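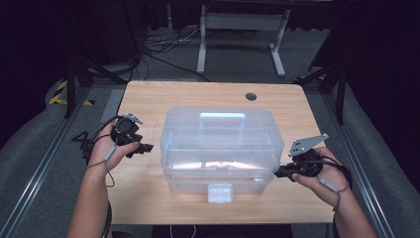
*4 min read*

**Spring musical at the Hendricks: dates, casting and a new ticket system**

18 March 2019

The spring production at the Hendricks is *Ikau*, a new musical in two acts with a cast of 27. It's presented by the Asever company, which brought us the chamber version of its sea-shanty revue last season. Subscribers have first choice of seats until the end of the month. After that the remaining seats go on general sale.

*Ikau* is set on a ferry that makes the same crossing every night for a year. The passengers change and the crew doesn't. The first act is mostly the crew's story, with long ensemble numbers and very little spoken dialogue. The second act moves to the harbor town and is closer to a traditional book musical. There's a dance break near the end of it that takes up the whole stage and runs longer than you'd expect.

Nisreen Matar directs and also wrote the lyrics. She worked on the show for several years before it had a producer, and the first public reading was in a church hall with a piano and a borrowed accordion. The accordion has stayed in the score. The song that closed the reading has moved to the top of the second act, and the new finale was written in December, after the last workshop.

"The old ending was quiet, and I liked it," Matar told us. "But people were putting their coats on during it. I'd rather they stayed in their seats."

Most of the company is new to the Hendricks. The ferry captain is sung by a bass, which is rare for a leading part in a musical, and the understudy is a bass as well. The harbor chorus is being cast locally. Open auditions are over, and everyone who was called back has now heard by phone or email. If you auditioned and haven't heard, please call the stage door and leave your name. 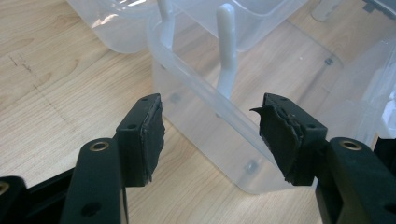 *Translucent plastic container on a light wood table.*

**Tickets**

We've moved to Tretus for ticketing. Your old account number won't work on the new site, but your email address will. The first time you sign in you'll be asked to set a password. Subscriber seats have been carried over, and you should see them listed under "My seats" with the date of your usual performance. Please check the date. A small number of matinee subscriptions were moved to the evening by mistake, and the box office can fix that over the phone.

The house seats 689 for this show. That's fewer than usual, as the pit is open and the first rows come out. If your subscription is in one of those rows you've been moved straight back and kept on the same side of the aisle. Your price stays the same.

There's a limit of 4 tickets per order during the subscriber period. Groups should call instead of ordering online. The group rate hasn't changed.

**Sound**

We had a lot of letters after the fall show, nearly all of them on the same point: people in the side sections couldn't make out the words. Matar's team has read the letters. For *Ikau* the speakers on the side walls are being lowered, and the band will be set up differently.

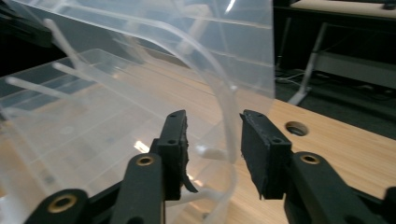 The biggest change in the pit is the drums. In the fall they were under the lip of the stage, and the sound bounced off the back wall and straight into the side seats. This time they move to the center, with a screen in front of the kit so that the players beside it can hear themselves. The screen is the same sort of thing as the large, curved sheet of clear plastic in the picture, only set up on the pit floor with the drummer behind it. The conductor needs to see the drummer's hands, so wood or fabric panels weren't an option. The accordion sits on the far side, next to the cellos, and has its own microphone.

If you sit in the side sections and still have trouble with the words, write to us again and give your row and seat number. The assisted listening headsets are free and can be picked up at the coat check. You'll need to leave an ID.

**Running time and other notes**

The show runs 2 hours, plus an intermission. That may change a little during previews, and the lobby board will carry the correct time each night. Latecomers will be seated after the opening number, which is a long one, so please allow extra time for parking. The lot behind the theater is closed for paving and the street meters run until curtain.

There is haze in both acts and a loud ship's horn early in the first. The horn is sounded once more, without warning, after intermission. The show is suitable for older children, though there's one drowning, offstage.

Matar and members of the cast will stay for a talk after the first matinee. It's open to anyone with a ticket for any performance. Bring the ticket with you, or show it on your phone at the door to the left of the bar.

The cast recording isn't finished. Orders for it will be taken in the lobby during the run, and copies will be mailed out when they're ready.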